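Robot Learning Practical
Handout 3: Gathering demonstrations
Course staff: Abdul-Rahman Ackah, Senyo Nartey

A policy trained by imitation can only copy what it has been shown. Most of the marks for this practical are for the quality of your recordings, and the training script is supplied.

The task is cable handling. Each group records episodes in which the arms grip and move black cables on the wooden table. Cables are harder than blocks. They bend, they cross over themselves, and no two starting shapes are the same, so a small set of similar episodes teaches very little.

An episode is one attempt from start pose to rest pose. We store the joint positions, the gripper commands and the video from every camera. The head camera gives the layout of the table. The wrist cameras give the detail near the fingers, which matters most when closing on a thin strand.

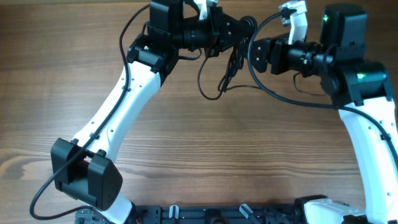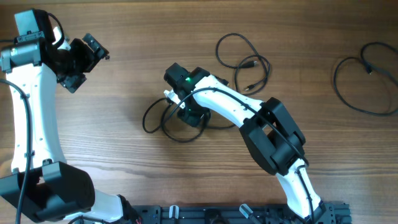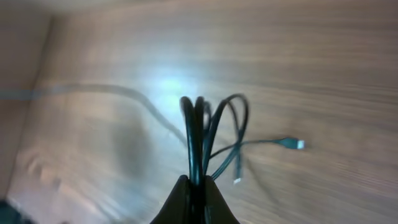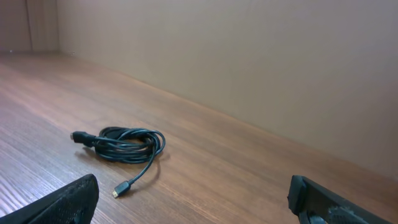 Cable work on the wooden table.

Should failed attempts be thrown away?

Keep them, but label them. A missed grasp followed by a good second try is useful, as the policy will miss too and needs to have seen a recovery. An episode that ends with the cable on the floor is marked as failed and left out of the training set. It still goes in your log.

Before recording
Start the arms from the same rest pose every time. Check that all camera streams are live. Drop the cable from hand height and leave it as it falls. Students often tidy the coil first, and the policy then does badly on any untidy one.

While recording
Move at a steady speed. Long pauses are a problem: the learner sees many samples in which the right action is to do nothing, and may stop there for good. If you need to think, end the episode and begin again. Keep hands and sleeves out of view.

After recording
Watch each episode at double speed and write one line on it. Last year's set had 811 episodes, of which 275 were removed at this stage, mostly for dropped video. Mawuli Abugri's notes on the Welitz set, in the course folder, show the level of detail we want.

Splitting the data
Split by episode and never by single image. Neighbouring images from one episode are nearly identical, and a random split puts them on both sides. Your test score will then look far better than it should.

To hand in
Your log, the labelled episodes and a page on what you would record next with 5 more hours at the table. Submit through Chettiar. Questions about booking go to Brittany Campbell.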